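Dry goods keep best in glass with a screw lid. Paper bags let in damp and pantry moths, and a folded top does not seal.

## Filling

- Wash jar and lid, then air-dry both upside down for at least 10 hours. A trace of water under the rim will cake flour.
- Leave a finger's width of space at the top.
- Fill through a wide funnel. Wipe the thread before closing.

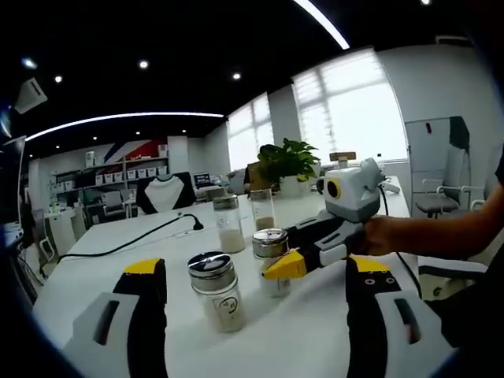
A 1,000 ml jar takes a small bag of sugar with little room to spare. Flour settles, so tap the base on a folded towel and top up once.

## Labels

Write the contents and the month of filling (October, not "fall"). Put the label on the side if jars stand on a shelf, on the lid if they sit in a drawer. Soak old labels in warm water for 30 minutes; rub off leftover glue with cooking oil, then wash with dish soap.

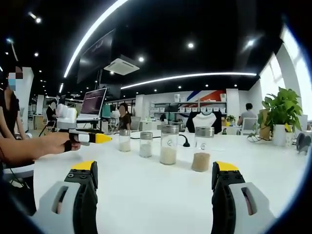 Whole-grain flour turns rancid sooner than white and belongs in the fridge. Salt keeps indefinitely but will rust a bare steel lid. Use a plastic-lined one, such as the Vuro wide-mouth type, and replace it when the lining chips.

Do not top up an old batch with a new one. Empty the jar, wash it, refill.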